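斯卡纳德备货中心分筐工序启用机械臂,原岗位员工转做复核与示教

分类:产业 > 工厂与物流

2026年1月28日 阅读 872 评论 46

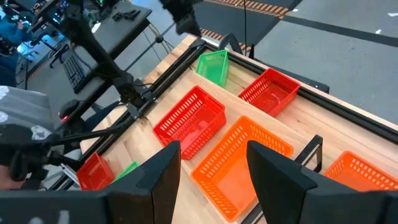
从事日用品分拣配送的斯卡纳德(Skarnard)公司近日在其备货中心启用了机械臂分筐工位,原先由人工完成的空筐取放、按颜色归类和上线前摆位三项工作,开始逐步交给设备。该中心日常使用带孔的塑料筐周转小件商品,红、橙、绿三种颜色对应不同的出货去向,筐子用完后要回到分筐岗重新归类。调试在一张浅色木台面上进行,红色、橙色和绿色的空筐散放在台上,黑色夹爪从筐子上方取放,台边装有黑色导轨。公司表示,调试阶段有意不把筐子码齐,位置和朝向都由员工随手变换,以接近班中筐子回流时的样子。

这套工位由集成商祖拉德(Zullard)提供,配套的调度软件名为“邓斯坦”(Dunstan)。软件接收仓库系统的出货计划,据此决定各色空筐的上线顺序,机械臂按顺序执行。遇到夹取失败或者筐子叠在一起的情况,系统会暂停该工位并在看板上提示,由当班员工处理后再恢复运行。公司没有公布设备采购金额。

斯卡纳德备货中心现有员工145人,其中30人在分筐岗轮班。按照公司向员工发布的岗位调整说明,这30人不减员,月度基本工资不变,工作内容分为三类:一部分人转到复核台,检查装筐后的商品数量和标签;一部分人负责工位看护,处理停机提示、更换夹爪指垫、清理台面;其余人参加示教培训,学习用遥控方式带动机械臂完成动作,并对采集到的动作进行筛选。

分筐岗以往的计件补贴是员工最关心的部分。过去,分筐岗按归类的筐数计算补贴,旺季时这部分收入在工资里占比不小。机械臂上线后,筐数不再由个人完成,原有算法无法沿用。公司目前的做法是,从工位启用当月起,按员工此前的平均补贴水平发放固定补贴,发放到4月底,之后改用新的岗位津贴。新津贴的标准还在协商,看护岗与复核岗是否拉开差距,双方尚未达成一致。

一位在分筐岗工作多年的员工表示,最明显的变化是弯腰少了。以前空筐从回流口落到地面的托盘上,每个班次要反复弯腰捡拾,现在由输送段送到台面,人站着就能操作。不过他也提到,看护岗要一直留意看板和提示音,一个班下来眼睛比较累,夜班时更明显。另一位转到复核台的员工说,复核的节奏比分筐慢,但出错要登记到个人,她花了两个星期才适应。

参加示教培训的员工反映,刚开始接触遥控设备时不太习惯。人手拿筐时,手指往筐沿一搭就能提起来,换成两指夹爪,要先想好夹哪一边、从什么角度下去,夹得太靠边,筐子会转。浅筐和深筐的下爪高度也不一样,同一个动作常常要重复多遍才能选出可用的一组。培训每次半天,计入正常工时,结束后由祖拉德的工程人员和班组长共同考核,通过者可以独立带班操作。

在运行效率方面,公司承认机械臂单次取放的速度目前不如熟练员工,优势主要在于夜间和交接班时段不停顿。现阶段工位只处理空筐,装有商品的筐子仍由人工搬运。公司的理由是,装货后的重量和重心变化较大,夹爪的受力还没有经过充分测试,短期内不会放开。

安全管理也随之调整。工位周边的地面划定了警示区域,设备运行时员工不得把手伸入台面,需要移动筐子时必须先按下暂停。新的操作规程要求每班开始前检查夹爪和线缆,检查记录由班组长签字,保存在工位旁的文件夹内。试运行初期曾出现员工图方便、未按暂停就伸手扶筐的情况,没有造成受伤,公司随后在班前会上重申了规定,并把暂停按钮移到了员工更容易够到的一侧。

排班方面,分筐岗原来的三班人数相同,调整后白班人数增加,夜班减少。夜班津贴因此缩减的员工可以申请保留原班次,由班组按报名情况安排。有员工希望把班次表提前到上个月底公布,方便家里安排接送孩子,公司答复称会在下一轮排班时试行。

斯卡纳德的另一处站点德拉尔伍德(Dralwood)分拨点也在考虑引入同类工位。该分拨点场地较窄,回流口和出货口共用一条通道,设备摆放方案还没有定下来。公司计划先安排德拉尔伍德的班组长到备货中心跟班学习,再决定是否改造通道。当地员工已收到书面通知,通知中没有列出具体的上线日期。

公司与员工代表下一次关于岗位津贴的会谈安排在4月,会谈内容还包括看护岗的休息间隔和示教培训的补训名额。会谈结果将张贴在备货中心和德拉尔伍德分拨点的公告栏。

标签:机械臂 周转筐 岗位调整 仓储用工

分享 30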